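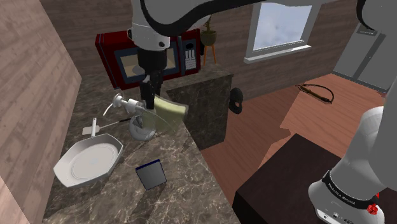
4.2 Do moved release dates hurt opening weekends?

Trade coverage tends to treat a moved release date as a warning sign. A film that slips from May to the fall is assumed to be in trouble, and when it then opens poorly the slip is brought in as evidence. We doubt that the link is as strong as this habit suggests, and the rest of this section sets out why.

The most cited support for the claim is Muli's study of wide releases, which compares films that kept their first announced date with films that moved at least once. Nafula Muli finds a clear gap in opening weekend takings in favor of the films that stayed put. The gap is real in her data, and we were able to reproduce it from the tables she shared. What it means is another matter. Her sample counts a move of one week the same as a move of a year, and it makes no distinction between a studio that moves a film because it tested badly and a studio that moves a film because a larger rival landed on the same Friday.

To look at this more closely we drew 500 titles from the Filleo release calendar, which logs every public date change along with the day it was announced. We left out films that went to streaming without a theater run. We also left out reissues. Each remaining move was coded by the reason given in the first press notice, using the Tridach scheme, and then coded again by a second reader who had not seen the first set of labels. The two readers agreed on 80 percent of the moves. We would have liked a higher figure, and readers who want to discount the results below on that ground are free to do so.

The coding itself deserves suspicion. Studios rarely say that a film is unfinished or that they have lost faith in it. They say that the new date "gives audiences the best chance to enjoy the movie together," or something close to it, and a coder has to decide what to do with a sentence like that. We put such notices under "no reason given." Dumitrescu, working from a similar set of notices, puts them under "scheduling," and this one choice accounts for much of the difference between that paper's results and ours.

Figure 2 plots opening weekend takings against the length of the delay, with budget held fixed in bands. For delays of up to 30 days the line is close to flat. Beyond that point it falls, but the spread widens so much that a flat line would also pass through most of the points. A handful of very expensive sequels pull the right side of the plot down. When they are taken out, the slope weakens and we can no longer tell it apart from zero. We don't think taking them out is the right thing to do, as they are the films people have in mind when they make the claim. We report both versions so that the reader can see how much rests on so few titles.

Figure 2. Opening weekend takings by length of delay, wide releases only. Each point is one film. Films that moved more than once are placed by the total distance between first and final date.

Several writers have proposed that the harm comes through audience awareness: people hear the old date, plan around it, and lose interest when it passes. The Sastavgate survey is usually quoted here. It asked moviegoers to name the release date of an upcoming film and found that few could. To our reading this cuts against the proposal. If most people never knew the first date, it is hard to see how losing it could have put them off. The survey also reached its respondents in theater lobbies, where one would expect the keenest part of the audience, so the share in the general public is likely lower still.

There remains the possibility that delays harm films in ways that opening weekend figures don't pick up, such as added marketing costs when trailers and posters have to be replaced. We have no data on this. Studios don't publish those costs by title, and the estimates that circulate in the trade press can't be traced to a source. Section 4.3 turns to films that moved to an earlier date, a much smaller group that the earlier work leaves out entirely.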